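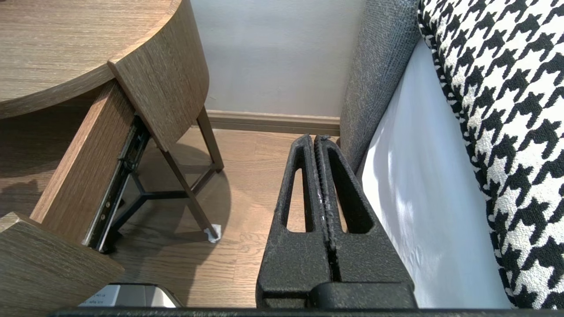
Issue 3, p. 2

# Budgeting a Home-Task Gripper Cell: Fingers, Furniture and Spares

These notes cover the purchase plan for one arm with a wrist camera and a parallel gripper, working on bedroom tasks: opening and closing drawers, handling bedding, picking small items off the floor. They assume the arm is already paid for. Figures come from the Droltdale room and should be adjusted to local prices.

## 1. List the tasks before the parts

Write down every surface the fingers will touch. A nightstand drawer on metal slides and a fabric bedspread put different demands on the same gripper. For each task, record the opening width, the clearance beside the furniture and the lowest height the wrist must reach.

Measure clearance with the drawer fully out. In a narrow gap between a nightstand and a bed, the open drawer takes up most of the working space. If the wrist housing can't turn there, no finger design will fix it, and money spent on fingers is wasted.

## 2. Choose the fingers

Slotted, tapered fingers are the default in this plan. The slot saves material and leaves a little more of the floor visible to the wrist camera when the fingers are closed. A textured matte black finish also keeps glare down.

Two quotes were compared:

| Item | Colard | Wragg |
|---|---|---|
| Finger pair | $256 | $198 |
| Mounting block | included | $74 |
| Lead time | 2 weeks | 5 weeks |

Wragg is cheaper until the block is added. Compare complete sets, shipping included, and ask whether a replacement finger can be ordered singly. Colard sells pairs only.

Order one spare pair with the first set. The inner edges scuff where the fingers meet, and light marks there are cosmetic. Replace the pair when the edges no longer close flat against a straightedge.

## 3. Price the furniture

Furniture is a consumable in this kind of work. Put it on its own budget line.

- Nightstand with drawers on metal slides. Check that the slides can be bought separately.
- Bed with an upholstered frame. Woven fabric snags on rough finger surfaces, so allow for patching.
- One plain sheet and one high-contrast bedspread. Houndstooth is useful for checking how the camera handles a repeating pattern.
- Felt for the furniture feet. It protects plank flooring when the arm pulls on a drawer and the whole stand shifts.

The furniture line at Droltdale came to $859, delivered. Used pieces cost less, but drawer slides on used pieces vary too much for repeat trials.

## 4. Set the reserve

Hold back some 15 percent of the total for cables, fasteners and a second set of slides. Presari, our planning sheet, has a row for this. Fill it in at the start. A reserve added in February, after the main order has gone out, usually needs a second approval.

## 5. Order of purchase

1. Furniture, so the clearances can be measured on the real pieces.
2. Fingers and mounting block.
3. Spare fingers, on the same order as item 2.
4. Slides, felt and bedding spares.

Keep the packing slips until the first full set of drawer trials is complete. Colard accepts returns on unmounted fingers only, so check the bolt pattern against the wrist plate before fitting anything.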